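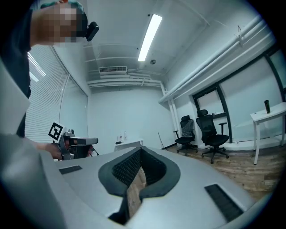
Skekari hand-held gripper with the square marker on top, worn together with the head camera.

Skekari Pair Kit

The Skekari kit from Gemport is made for recording hand work without a robot arm. One person holds a gripper in each hand and does the task in a normal room, such as an office or a storeroom. The recordings are then used to train the arm later.

In the box
Hand-held grippers: 2 (left and right)
Head camera with strap
Printed markers, already mounted
Charging dock and cables
Carrying case

Item number: 1257
Weight of one gripper: 243 g, without battery

Please keep the marker clean and do not put tape over it. If the marker is bent, the position data becomes weak - replacement markers are sold in packs of 37 (see Rirero spare parts).

The head camera is optional for short tasks, but we advise to wear it when both hands work on the same object. It is adjusted with one screw at the side.

The kit works with the Tedesco recording software, which must be ordered separately. Licenses are per computer, not per user.

Orders received before Wednesday noon leave our warehouse in the same week. Kits for left-handed users are the same price, please write it in the order note.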